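Our after-school robotics club bought the Follano gripper kit in February for 218 dollars, and we've used it every Saturday since. Assembly took one session. The linkages are stiff and the screws went in without trouble.

We use it mostly for cup stacking, our event at the Quiambao meet. It handles light plastic cups well once the closing force is turned down.

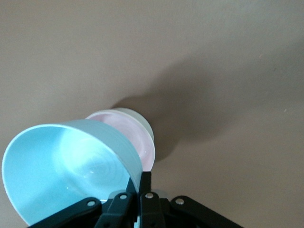 The manual is the weak point. It skips calibration, and Karthikeyan Chowdary, one of our seniors, had to work out the settings himself. The Drimar kit costs 415 and comes with better instructions. For a club of 20 students I'd still buy the Follano again.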